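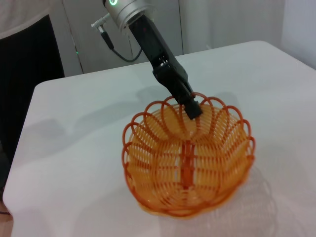 Wire Baskets and Bowls - Your Questions

Do I need a basket for everything on the table?
No, and I'd be wary of any shop that tells you so. A basket is good for things you reach for every day. For the rest, it mostly gives clutter a nicer address. Try one for a month before you order a second.

Will fruit last longer in an open basket?
You will read this on a lot of packaging. Air moves through the gaps, true, but a banana that's ready to go brown will go brown. What an open basket does do is let you spot the soft peach at the bottom a little sooner.

Is the scalloped rim useful for anything?
Not that I've found. It looks cheerful and it makes the basket wider than you expect. Measure to the outside of the loops before you buy. Our Kolier bowl is listed at 27 cm, and with the rim it comes to 30. That was enough to keep it off my shelf.

Does bright orange fade?
Sellers say no. Minttu Rantala kept one on a south window ledge from May onward and says hers went paler on one side. One basket proves very little, but I keep mine out of the sun.

How do I clean between the rings?
Warm water, dish soap and an old toothbrush. Skip the special brush set from Durkov - it costs $13 and the bristles are too thick for narrow gaps.

Can it go in the dishwasher?
Check the label. If there isn't one, wash it by hand.

What shouldn't I keep in it?
Coins, pills, paper clips, loose rice. Anything thinner than the gaps ends up on the table. Berries leave juice underneath, so put a plate under them.

Is the expensive one better?
Nelli Heiskanen paid $52 for the large Gustness and likes it very much. I've used the cheap Ojala for the same onions and can't tell you what the extra money buys.

Can I return a basket I've used?
Yes, if it's clean and you have the receipt.

Page last updated January 2023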